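### 4.2 Comparing two finger pads on a two-handed box task

The first round of trials at Derthorpe used flat objects on an open table, and both pads did so well that we learned very little. For the second round we wanted something more awkward. Hermine Kaufmann suggested the yellow tray: it has a raised, rounded rim, it is smooth, and it gives a gripper very few places to hold on. We liked it at once. A firm, central grip is easy to get on a cube, but on a rim like this one the pad has to bend around the edge and keep bending as the wrist turns.

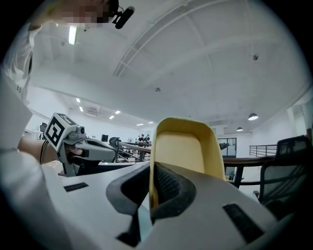

Two pads were compared. The Fomadgate pad is the stiffer of the pair and springs back quickly. The Saraç pad is softer and folds further before it pushes back, so we expected it to be kinder to thin edges and worse at twisting. Both fit the same hand-held body, and swapping them takes two screws, so one operator could change pads between blocks without recalibrating the marker cubes.

Each trial asked the operator to open the white box, hold its front steady with the left gripper and work on the tray inside with the right. Reaching in is where things get interesting. The walls leave little room for the jaw to open, the raised top limits the angle of the wrist, and the operator has to judge depth from above. Every operator did 10 practice trials with each pad before any scoring began, and half of them started with the softer one.
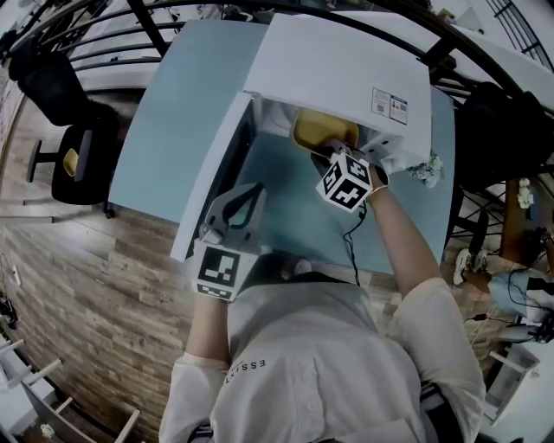 ### 4.3 Cameras and tracking

We recorded from the operator's head and from the grippers. The two kinds of view complement each other beautifully. From the head, the path of both arms is easy to follow, but the contact itself is often hidden by the gripper or by the box. From the gripper, the pad and whatever it holds stay in the same part of the picture throughout, and small slips show up as a shift of the object's edge against the pad.

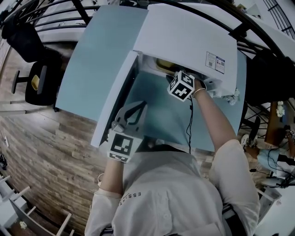 **Figure 3.** Head view of a two-handed trial: right gripper in the upper opening, left gripper against the door panel.

Tracking relied on the marker cubes. A cube has the pleasant property that turning one face away usually brings another into view, and this mattered more than we had guessed. With a single flat marker, used in an early pilot, we lost the right gripper almost every time it tipped over the wall of the box. With the cubes, the Uvent controller kept a usable pose through most of the reach. Gaps shorter than 11 video frames were filled by interpolation; trials with longer gaps were set aside and repeated.

The cable was a smaller worry. It hangs from the gripper and can tug on the wrist at full stretch, and two operators remarked on it without being asked. We left the routing unchanged so that both pads would be tested under the same conditions, but a lighter cable is high on our list. 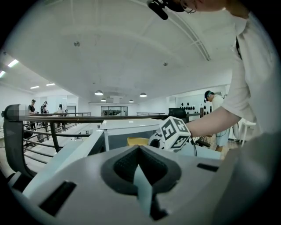 Scoring was done from the recordings by Thenmozhi Suvarna, who was not told which pad came first. A trial counted as clean if the tray stayed in the grip from first contact to release. Of the 90 scored trials, the softer pad gave the larger share of clean ones, and its lead was widest when the rim was taken near a corner. That delighted us – we had expected the corners to be its weak spot. The stiffer pad was quicker to settle along the straight sides, and operators described it as easier to trust when turning the tray. We would happily use either again, and a pad with a soft centre and firmer wings is now being cast for the next round in May.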